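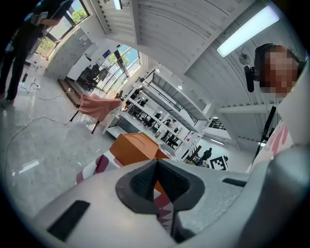
Wellix conclui ensaio comparativo de pinças manuais instrumentadas

Pesquisar no site O que procura? Buscar

Imprensa > Comunicados > Robótica

14 de setembro de 2020

A Wellix, fabricante de ferramentas terminais para manipulação robótica, concluiu o ensaio comparativo de quatro configurações de pinça manual com câmera grande-angular embarcada. O trabalho foi conduzido com a integradora Olard e tem como objetivo definir a geometria de dedo e a óptica que serão adotadas na linha Kesley, cuja entrega a clientes-piloto está prevista para janeiro.

As configurações avaliadas compartilham a mesma carcaça cinza-clara e diferem no perfil da almofada, no material da superfície de contato e na lente. A almofada preta em V, com face interna texturizada e entalhe central profundo, foi comparada a um perfil plano, a um perfil côncavo e a uma versão em V com face lisa.

Procedimento

Cada configuração foi submetida a 30 ciclos de preensão por objeto, com um conjunto de 17 objetos que inclui caixas de papelão, tecidos dobrados, peças cilíndricas e embalagens flexíveis. Os ciclos foram executados por operadores em ambiente de trabalho comum, com luz natural e artificial simultâneas e sem fundo neutro. A opção por esse ambiente decorre dos requisitos de localização visual: a câmera da pinça precisa manter referência suficiente da sala enquanto a mão se desloca, inclusive quando apontada para o teto ou para superfícies envidraçadas.

Marcadores fiduciais em preto e branco foram utilizados como referência para a verificação da trajetória estimada. Foram usados um marcador em placa, mantido em pé, e cartões menores segurados à mão. O sistema também admite o registro sincronizado de uma câmera fixada à cabeça do operador.

Resultados

O perfil em V texturizado apresentou a menor taxa de escorregamento em objetos cilíndricos e em caixas apanhadas pela aresta. Em tecidos, a diferença em relação ao perfil côncavo ficou dentro da dispersão das medidas. O perfil plano obteve o melhor desempenho em embalagens flexíveis e permanecerá disponível como acessório.

Quanto à óptica, a lente olho de peixe foi selecionada. A distorção nas bordas é corrigida na calibração, e o campo de visão adicional reduziu as perdas de rastreamento em giros rápidos de punho. Foram registradas 7 perdas de rastreamento em toda a campanha com essa lente, todas com a câmera voltada para vidro sob luz direta. A carcaça oculta parte do campo inferior; o recuo do suporte será revisto antes da produção.

Próximas etapas

A Olard iniciará a montagem das unidades-piloto com o perfil em V texturizado. O controlador Ông, responsável pela sincronização entre abertura dos dedos e vídeo, receberá atualização de firmware na mesma remessa. A ficha técnica e o protocolo de ensaio podem ser solicitados ao setor de imprensa da Wellix.

Comunicados recentes

Controlador Ông: notas da versão de firmware
Olard e Wellix firmam acordo de montagem
Linha Kesley: requisitos de calibração de lente
Almofadas de reposição: tabela de compatibilidade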